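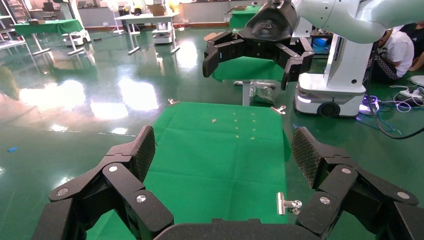

Do memory supplements do anything for people who sleep badly? We doubt it, and we'd like 80 adults to help us check.

Drimosine is sold as a pill that clears your head after a rough night. The reviews are glowing. Reviews usually are.

Berkwood is looking for people between 22 and 70 who live in or near Jalldale and wake up most nights. You'll take Drimosine or a dummy pill for 16 weeks and keep a short sleep diary. You won't know which one you got, and neither will we until the end.

The maker isn't paying for this. You keep your travel money even if you quit.

Sign up at the Montes Street desk before the end of September. Please don't come if you're already a fan.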